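Apostolos Xenos
@apostolosx

Spent the morning on the three-drawer cabinet by the window. Posting as I go so I remember what I decided.

1/ It's the low grey-brown one, flat top, no handles on the drawers. I bought it in April from Lumbao, second-hand, and it has been a dumping spot ever since.

2/ Paid 60 for it. Gerardo Pangilinan had the same one at his old place and said the drawers would be fine if I didn't overload them. I overloaded them. Mostly chargers and manuals.

3/ Took everything out first. Manuals went to recycling except the one for the heater. Cords are in a shoebox in the hall and I'll sort them another day.

4/ Vacuumed the drawers, then went over them with a damp cloth and a drop of dish soap. The corners needed an old toothbrush.

5/ No handles means you pull from the top edge of the front. Leave a bit of a gap while you're cleaning or you'll be fighting with your fingernails. The bottom one I like to pull right out so I can get at the back.

6/ The top is the bit that bugs me. It's glossy and it shows every mark. I tried the Feltik cloth and it was all right, no better than an old T-shirt.

7/ Where it's up to. Bottom drawer is empty, top still has the drink stuff, a snack bag and the little white bowl on it. 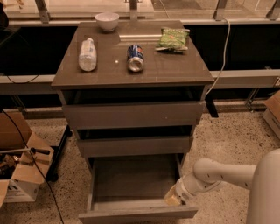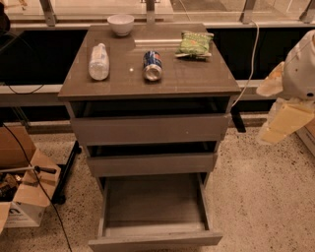
8/ Plan from here: top drawer for pens, tape and batteries. Middle for tea towels. Bottom for placemats and the good tablecloth, folded flat because it's shallow.

9/ Bowl stays on top for keys. Cans and bottles go in the return bag by the door. We get a refund on those here, so I'm not chucking them.

10/ Someone asked about liners. I measured for the Plandotent roll and it comes 41 cm wide, which would need trimming. Might just use leftover wallpaper.

11/ Gerardo says wallpaper curls after a while and to use a bit of double-sided tape in the corners. Will try that in the bottom one first.

12/ Took almost 30 minutes all up, not counting the chargers. Doing the hall cupboard next, once I've had lunch.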